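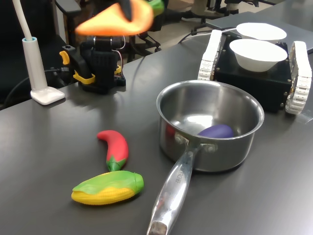 Simin Mousavi has read plenty of codes of practice for small robots and doesn't trust many of them. She says most are written by people who have never had to clear up after an arm. On her bench the arm has a toy carrot held up high, and a steel saucepan with a toy eggplant in it sits within easy reach of a clumsy drop. "Show me the page that covers that," she says. "It'll tell you to assess the risk. Thanks very much."

The document she has in mind is the Trulness guide, which runs to 498 clauses and is now being pushed on teaching labs. Mousavi has been through it twice. She reckons 46 of the clauses tell you to do something you could check afterwards. The rest, in her words, "ask you to be a good person near a motor".

I put it to her that a vague rule might still be better than none. She wasn't having it. "A vague rule gets signed. Then everyone thinks the thing's been dealt with."

Her own rules fit on one sheet. Hands stay off the table while the arm has power. Cables get moved out of its reach before a run, and whoever starts the run stays until it ends. If an object is dropped, the run is logged as a drop, even if the arm picks it up again on the next try.

That last one caused a row. Santeri Pitkänen, who works with her, wanted a second try to count as a success. "Of course he did," she says. "It makes the numbers lovely." Pitkänen, when I asked him, still thinks she is too strict. "People drop carrots too," he said.

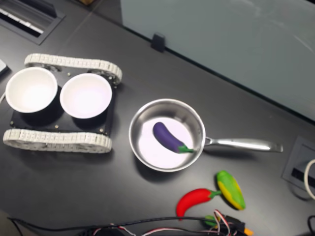 ## Who checks?

Gindholm, which sells the training that goes with the guide, says 80 labs have signed up. Mousavi would like to know how many have been visited. I asked the firm and was sent a brochure.

She isn't against standards as such. She would welcome a short one on stop buttons, and another on how failed runs are reported. What she doubts is that anybody will pay to have them enforced. "I'll believe it when somebody turns up on a Thursday without ringing first," she says.

Until then the sheet stays taped up by the door. Pitkänen has written "second tries?" in the margin, and she has written "no" beside it.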